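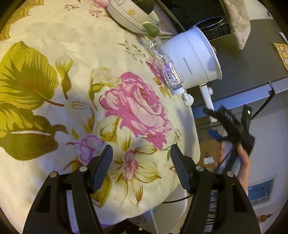 # Jilusstead table-clearing records

This data card accompanies the set of recordings made for Plivetent, the programme through which Jilusstead is introducing automated table clearing into its staff kitchens and residents' dining rooms. It is meant for those who will use the recordings and for the employees whose work they show.

## Summary

| Item | Detail |
|---|---|
| Programme | Plivetent |
| Held by | Jilusstead, Domestic Services |
| Technical partner | Stoica |
| Sessions | 138 |
| Employees taking part | 30 |
| Longest session | 70 minutes |
| Current version | 2 |

## How the recordings are made

Employees carry out ordinary clearing work with a hand-held gripper in place of their bare hands. Tables are left as the last user left them. Crockery, bottles and paper waste stay where they are found, and patterned tablecloths are not replaced with plain ones. Staff choose their own order of work.

Recording takes place in paid hours. An employee may stop at any point without giving a reason, and a stopped session is deleted unless the employee asks for it to be kept.

## What changes for staff

Under the present plan, the machine supplied by Stoica will take over the first pass of each table: lifting bowls, removing empty bottles and collecting loose rubbish. Wiping down, changing cloths and all contact with residents remain with staff.

The following terms were agreed before recording began:

- No post in the kitchens or dining rooms will be removed while the programme is running.
- Time released by the machine goes first to the afternoon shift, where meal breaks have most often been cut short.
- Recordings may not be used to measure the speed or conduct of any employee.
- Staff who have taken part are offered training as machine attendants – at the higher rate of pay.

Some employees have said that the gripper tires the wrist during long sessions. Version 2 therefore contains shorter sessions, and the Vandard building now has a rest period between them.

## Known limits

Most sessions come from Vandard, and its kitchens are over-represented. Hands may appear in view. Faces are blurred before release. Text on labels and packaging is left as recorded and may be only partly readable.

## Access and removal

Access is granted by Domestic Services on written request. Employees may ask for their sessions to be removed at any time, including after they have left Jilusstead. Removed sessions are listed by number in `CHANGES.md`, without names. The next version is due in June.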